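Project report: can a cheap canteen lunch menu go half plant-based without people noticing (or minding)

Group: Petronella Shezi, Ashwin Lobo, Ruan Matlala
Supervisor: Thulani Naidoo

1. Why we did this

The Mtshali canteen sells a hot lunch every day and the only meatless thing is usually a cheese roll or the side salad. Ashwin is vegetarian and has been eating that roll for two years. We wanted to know what happens if you swap in bean and lentil dishes and don't make a big deal of it. No posters, no green leaf on the menu board. Just food with a normal name.

2. What we cooked

Khanyisile Nel runs the kitchen and gave us the second counter for June. We had 6 dishes in the end. Started with more but the mushroom stroganoff went gray in the warmer and the tofu thing stuck to everything.

Lentil bolognese
Chickpea and spinach curry
Black bean chili with rice
Butternut and barley stew
Bean burger, home made bun
Baked pasta with eggplant

Serving size was the same as the meat counter, same price. Spices came from Gustach, dry beans from the kitchen's usual order. Soaking overnight was a problem the first week, we forgot twice and had to use cans, so the cost for those days is a bit higher than it should be.

3. Counting and asking

Tills record which counter a plate comes from so sales were easy. Total for both counters over the month was 2,020 plates, of which 600 were ours. For opinions we did short interviews with 30 people in the line, Petronella asking and Ruan writing. Three questions only: what did you get, would you get it again, what would you change.

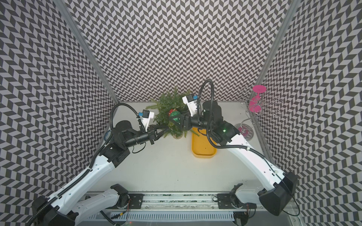
The interviews were done between 12 and 1 pm, which was a mistake. People are hungry and want to sit down. Answers got shorter as the line got longer. After 1 there was more time to talk but the chili was usually gone by then.

4. Results

Chili was the clear favorite, then the bolognese. Several people thought the bolognese had meat in it and we told them after. One was annoyed, fair enough, we put the ingredients on a card from then on. The stew sold worst. "Tastes like hospital" was one comment. We added smoked paprika and lemon, it helped some but not much.

Burger did well but takes too long. Forming patties by hand for a lunch rush is not realistic with two people in the kitchen. Khanyisile said no to keeping it and we agree.

Most common thing people wanted changed was salt. Second was more sauce. Price hardly came up.

5. Problems

Only one canteen and one month. The meat counter ran out early on some days so part of our sales were people with no choice, we cant separate those out. Also we didn't keep track of plate waste, Thulani asked for it in the first meeting and we should of set up a bin and a scale.

6. What next

Kitchen is keeping the chili and the bolognese on rotation. Curry maybe, with less ginger. Recipes in the appendix are for big pots, if you want to make them at home divide by 20 and taste as you go. Costs per dish are in the second table, Ruan still has to fix the row for the eggplant pasta.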